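I quit buying lunch in January and I have some things to say about it

22 August 2023

So I added up what I spent on lunch last year and I had to go lie down on the couch for a bit. 1224 dollars. That's sandwiches, mostly, plus the soup place across from the Vomthorpe bus station, which charges extra for the bread (the bread is the whole reason you go!). I don't even remember most of them. I remember maybe four really good ones and one with a bad egg.

I told myself I'd pack lunch every workday until summer and see what happened. First week was great. I made a giant pot of lentils and felt like a person in a magazine. Second week I was eating the same lentils and hiding from them by Thursday-ish o'clock, if you know the feeling.

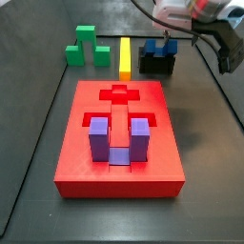 The trouble with lentils is the amount. A bag looks like nothing in the cupboard and then it swells up and you've got enough for a wedding. I switched to cooking half a bag and freezing two portions flat, and that helped a lot. Flat is important, I used to freeze everything in one big lump and then stand there at 6:30 in the morning whacking it on the counter.

Things that froze well for me: chili, dal, meatballs, plain rice (yes, rice, sprinkle a little water on it before you microwave it). Things that did not: anything with potato, and a cucumber salad I froze in a moment of real confidence.

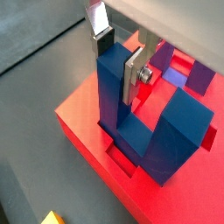 Then there's the container question. I went through a cheap set where the lids warped, and then I bought one Zerora box with the clips on all the sides and I've been using it ever since. It has leaked once, on peanut sauce, and I'm pretty sure I hadn't closed the last clip. My bag still smells a little like satay. I kind of like it?
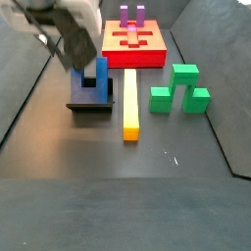

3 min read

Okay, money, because my sister keeps asking. By the end of June I'd spent 300 dollars on lunch groceries, and that's with the fancy olives. I also bought lunch out a few times and I'm not sorry, Rao does a noodle bowl that I couldn't make at home if you gave me a week and a bigger stove.

What I didn't expect to miss was the walk. Buying lunch meant leaving the building, and with a box in the fridge I just sat at my desk and ate over my keyboard like a raccoon. I did that for most of February before I noticed how cranky I was by four. So now I eat first and then walk to the Fodanell fountain and back, even when it's drizzling.
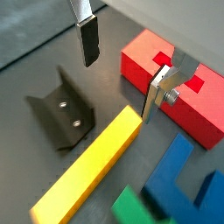

My current favorite is cold sesame noodles with shredded carrot and whatever chicken is left over. Mix the sauce the night before and keep it in a little jar, or the noodles drink it all up and go gluey. Two spoons of tahini, one of soy sauce, a squeeze of lime, a bit of sugar, and hot water until it pours. I put chili crisp on mine, a lot of it.

Next I want to figure out soup that travels. If you have a thermos you like, tell me which one, mine keeps things warm for as long as it takes me to get to the bus.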